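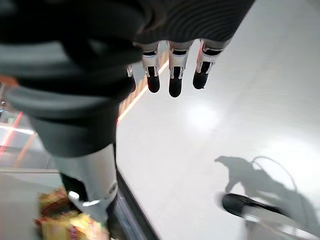 About Firdale Water Testing

Firdale Water Testing is a private laboratory that analyzes drinking water from wells, springs and small community systems. The lab opened in 2000 in a rented unit in Stallow and moved to its present building on Bergeron Road when the metals work outgrew the original bench space. We have 17 employees, counting the two couriers.

What we test

The standard well panel covers total coliform, E. coli, nitrate, nitrite, pH, hardness, iron, manganese, sodium, chloride and conductivity. Lead, copper, arsenic and uranium are reported under the metals panel and need a separate bottle with acid preservative. Solvents and fuel compounds are collected in glass vials filled with no air space. We do not test swimming pools, wastewater or ice.

Real estate samples follow the same methods as all other samples. If a lender requires a witnessed collection, a member of our field staff has to draw the water, and the visit must be booked separately.

How samples are handled

Each bottle is logged at the front counter, where its temperature and time of collection are recorded. Bacteria samples must reach us within 24 hours of collection and are set up the same day. Samples that arrive late, leaking or without a collection time are rejected, and the customer is called before the end of the day. Metals samples may be held longer once preserved.

Every batch includes a blank, a duplicate and a control sample of known concentration. When a control falls outside its limits, the whole batch is run again. Raw instrument data is kept on site for 9 years.

Staff

Zuzanna Kołodziej is the laboratory director and signs all final reports. Her background is in groundwater chemistry.

Jolanta Bielecka supervises microbiology and trains new analysts on membrane filtration.

Jade Wong runs the metals section and maintains the method manuals.

Oliwia Makowska is the quality manager. Complaints and requests for a corrected report go to her.

Weronika Czerwiński schedules field collections in Stallow, Valtitcombe and the farms along the county line.

Service area and volume

The laboratory receives 700 samples in a typical month. March is the busiest, when snowmelt raises the water table and many owners test shallow wells. Courier pickup is available in Valtitcombe on weekdays. The counter is also open on Saturday morning for drop-off only; bacteria samples are accepted until 11 a.m.

Bottles can be collected from the counter at no charge. Please use only bottles supplied by the lab, and do not rinse them before filling.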